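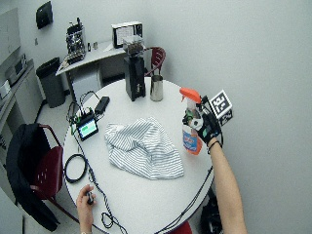

Spray bottle held above the round table, striped cloth on it.

Osness house meeting, minutes, 2022-07-28

4 shares | 10 comments

I had the notebook again, so you get my version. Marcela Danko ran things and kept us mostly on topic. Cleiton Vieira showed up just after we'd gotten going, with a melon, and that got eaten during the next item.

Last minutes: fine, except I wrote that the hallway light was fixed in February. It was looked at in February. It's fixed now.

Laundry room. We talked about this one for ages! The old dryer is eating coins and Cleiton got two prices for replacing it. Jirno wants about 1,000 dollars and would take the old one away. Nkuna wants 800 and leaves it with us, so then we'd have a dead dryer sitting in the bike room next to the dead freezer. I said I'd rather pay more than see that happen and most people nodded. Marcela asked whether either price includes the vent hose. Cleiton didn't know and will call both places. We'll vote once he has an answer.

While we were on laundry – please empty the lint trap. Also, the shelf is for detergent, and someone's winter boots have been living there since, well, winter. 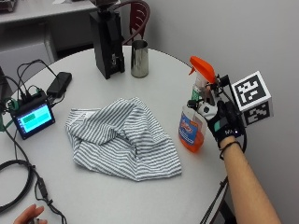
The striped cloth, with the orange-topped bottle to the right.

Cleaning supplies. We're switching to one shared order instead of everybody buying their own and stuffing it under the sink. Marcela will put a sheet on the fridge. Write down what you need and your apartment number, and keep it to things we all use (I'm looking at you, silver polish). She'd like a few more rags too, so old T-shirts and pillowcases are very welcome, washed please.

Flusix, the booking app for the common room. Half of us like it and half of us can't log in. I had the room down for my sister's birthday and so did the people upstairs, and we ended up sharing, which was a pretty nice party, but still. We agreed to keep Flusix until the end of the year and put a paper calendar on the door as well. If the two disagree, the paper wins. Cleiton thinks that defeats the purpose of the app and asked me to write that down, so I have. 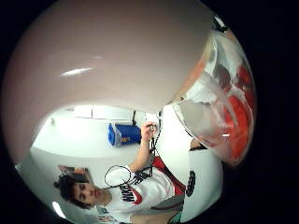 A hand up close, and the room on its side.

Quiet hours. Still 10 at night. There was a long back and forth on whether a blender counts as noise. It does.

Garden. The tomatoes are coming in fast and anyone can pick the ripe ones, but leave the green ones alone, they're promised for chutney. The hose leaks at the tap end. I'll pick up a washer when I'm next at the hardware store.

Anything else: the mailbox key for apartment 4 is still missing. Check your coat pockets.

To do
Cleiton – call Jirno and Nkuna about the vent hose
Marcela – supply sheet on the fridge
Me – hose washer, paper calendar, and getting the boots off the shelf if they aren't claimed

10 comments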